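How I pack one carry-on for nine days (and still have clean clothes at the end)

Last January I flew to Erthorpe with a suitcase so heavy I had to sit on the airport floor and move sweaters into my coat pockets. Never again! Since then I've done four trips with just a carry-on, and so many of you asked how that I'm finally writing the whole thing out.

Start two days before you leave, not the night before. I clear off a table and leave it cleared until the bag is zipped. If you use the bed you'll have to move everything at bedtime, and that's how I once ended up in Trillham with no socks. 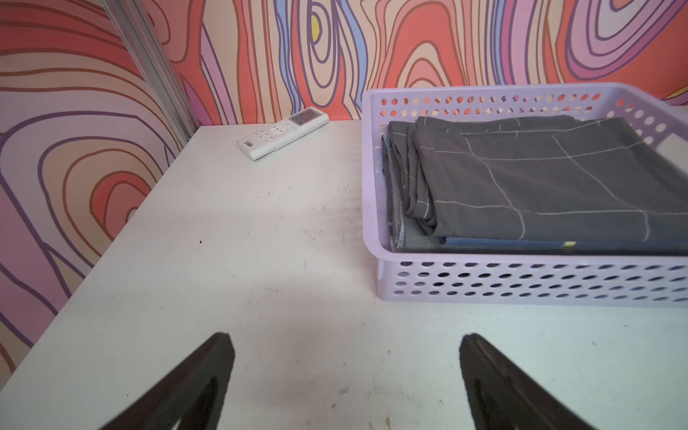

A plain white tabletop makes stray socks easy to spot.

Step 1: Write the list by day

Get a piece of paper and write down each day of the trip, then what you'll be doing. Mine for Erthorpe said things like "train, museum, dinner with Banafsheh" and "rain probably, bookstore." Next to each day put one outfit. Now go back through and cross out anything that only gets worn once. This part hurts a bit. I had a green velvet jacket on there and I wanted it so badly, but it matched exactly one pair of pants, so out it went.

For nine days I bring five tops, two pairs of pants, one sweater, one dress and pajamas. Shoes are the ones on my feet plus one flat pair.

Step 2: Lay it all out

Everything on the list goes out where you can see it, including chargers and that little bag of medicine you always forget. If you have a kitchen scale, weigh the odd things. My old hair dryer was 900 grams (!!) and my jeans were a lot more than I'd guessed. The hair dryer stays home now — every place I've stayed has had one.
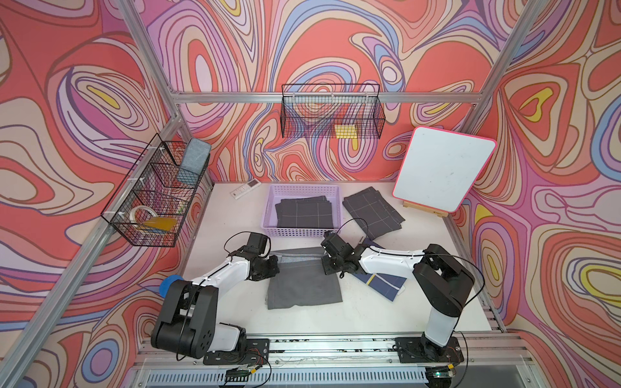 Toiletries are where most people go overboard, me included. I decant shampoo and face cream into tiny jars and write on the lids with a paint pen, after a morning in November when I washed my hair with body lotion. A bar of soap in a tin saves space too, just let it dry out before you close the lid.

Step 3: Fold flat or roll?

I do both. T-shirts and pajamas get rolled, starting at the hem, nice and tight. Anything thicker I fold in half lengthwise with the sleeves tucked behind, then in half again, pressing the air out with my forearm as I go. My neighbor Meinrad Gruber rolls absolutely everything, even dress shirts, and he looks fine, so do what you like.

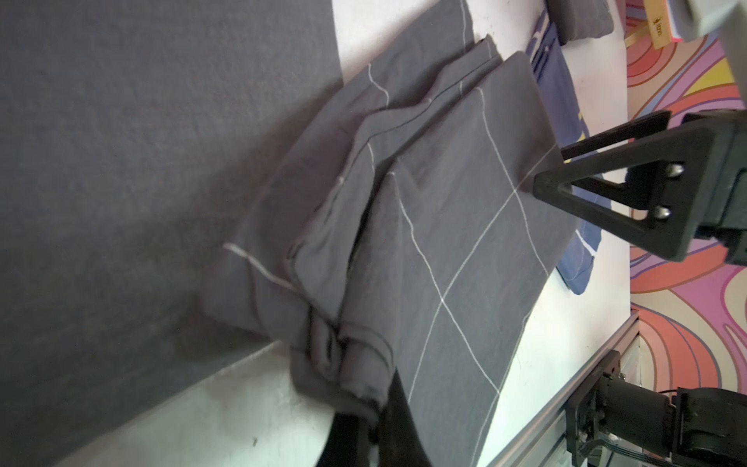
Dark grid fabric, folded over into a thick stack.

Shoes go in first, down by the wheels, stuffed with socks. Then the heavy folded pieces, then rolls standing up along the sides, and the dress laid across the top. I use one packing cube for underwear and don't bother with the rest of the set.

Step 4: Plan one wash

Pick a night around the middle of the trip and do a sink wash. Warm water, a squirt of shampoo, ten minutes of soaking, rinse, then roll each thing up in a towel and kneel on it. Hang it somewhere with moving air. Thin tops should be ready by breakfast, but I wouldn't try it with jeans.

Step 5: Leave a gap

You will buy something. I leave a space the size of a loaf of bread and bring a thin foldable tote for the overflow. In Erthorpe mine came home full of used paperbacks, one of them 417 pages long, and I read it on the plane so I wouldn't feel silly about carrying it.

If you want my blank day-by-day list, leave a comment and I'll send it over. Next week I'm doing the kids' version, which involves a lot more snacks.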